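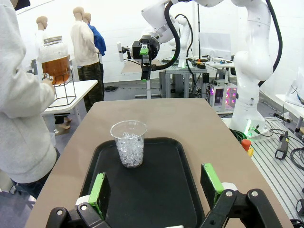 2019-12-02 – Pudding night, again

So the cookie swap is over and I have powdered sugar in my hair. I signed up back in May, when December felt like another planet, and I picked melomakarona, which are the Greek honey cookies you eat at Christmas. My neighbor Filippos Tsakiris gave me his aunt's recipe on the back of a gas bill. It makes 60 and it uses 500 grams of honey, and I thought, how hard can it be?

Well! The first batch spread into one giant cookie. I'd used the Cullinane flour from the corner store (it was on sale) and I think it's just too soft for this. Second batch, regular flour, less orange juice, and they held their shape beautifully.

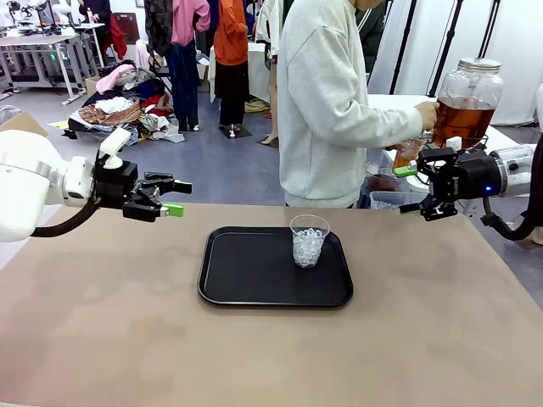

Then came the syrup. Filippos says hot cookies, cold syrup, or the other way around, but never both hot. I did both hot. They drank up so much of it that the bottom ones turned to mush, and I had to fish them out with a slotted spoon and call them pudding. We ate it with ice cream and it was so good that I'm writing it down here so I remember – crumbled up, walnuts on top, a bit of cinnamon.

The third batch finally came out right, sometime after my bedtime. I let the syrup cool on the porch and gave each cookie 20 seconds on each side, no more.
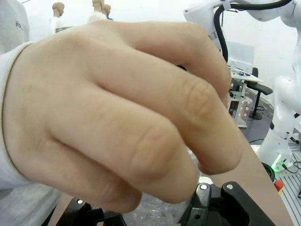

Packing them was its own little project. They're sticky, they want to glue themselves to each other, and paper cups only help so much. I wrapped them in pairs in clear plastic, and by the end there were crumpled bits of the stuff all over my kitchen, the kind you squash down in your fist like that hand is doing and it springs right back open. I did get them all over to the Odano hall in one piece, though.

Came home with a box of everyone else's – ginger ones, jam ones, and a coconut thing from the Trullarby ladies that I've already had four of. Must ask them for the recipe before I lose my nerve. Also need more honey.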